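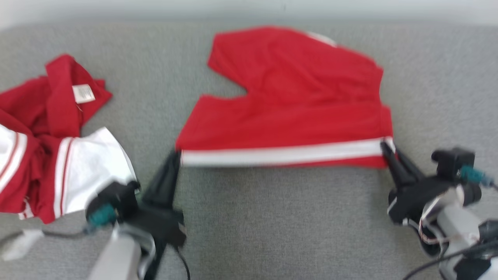
Ferndale Clothing Exchange to Reopen in February With Longer Hours

The Ferndale Clothing Exchange will reopen to the public in February following the completion of repairs to the Nowicki Building, the city's Parks and Recreation Department has announced. The exchange has been closed since a water line failed on the lower level last fall.

The program accepts outgrown children's sports clothing from residents and makes it available free of charge to families before the spring season. Shorts, jerseys, warm-up jackets and cleats make up most of the stock. During its last full season the exchange gave out 3,035 items, the highest total since the program began.

Under the new schedule the exchange will be open four days a week, including Sunday afternoons. Evening hours will be extended until 8 p.m. The department said the change responds to requests from parents who work during the day and were unable to reach the building before it closed.

Each child may receive up to four items per visit. Families are not required to show proof of income, but an adult must register at the front desk on the first visit and give a current Ferndale or Kevummont address. Residents of Kevummont became eligible under an agreement between the two cities, which share a youth soccer league and several practice fields.

Donations will be accepted at the side entrance on Grustine Avenue during regular hours. Clothing should be washed and free of tears, and shoes should be tied together in pairs. Helmets, mouth guards and shin guards cannot be taken. Team uniforms are welcome if player names have been removed — numbers may be left in place. Bags left outside the door after closing will be discarded.

The repairs included new flooring, replacement shelving and a wider ramp at the main entrance. The small parking lot behind the building remains closed while drainage work continues. Visitors may use the library lot across the street, where parking is free for the first 30 minutes.

Schools and leagues that wish to donate a full set of uniforms are asked to contact the department in advance so that storage space can be set aside. Request forms are available at the recreation office and at both branch libraries.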